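Winter Knits from the Clurdale Wardrobe
By Nobuhle Pretorius – February

I am sorting my knitted clothes before spring, and I put here the ones I want to keep.
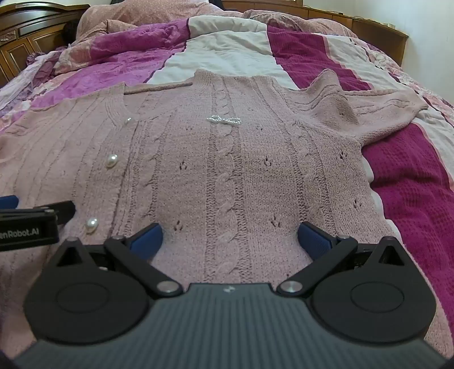 Dusty-pink cardigan with cables and pearl buttons. The small bow of white beads is my favorite detail – I bought it for this, at the Zistden market, for 14 dollars. It goes in the top drawer, folded, never on a hanger.

Recent galleries
Scarves and Shawls
Mending with Refilwe Jacobs
37 Buttons from Potgieter

Contact | © Nobuhle Pretorius | Back to top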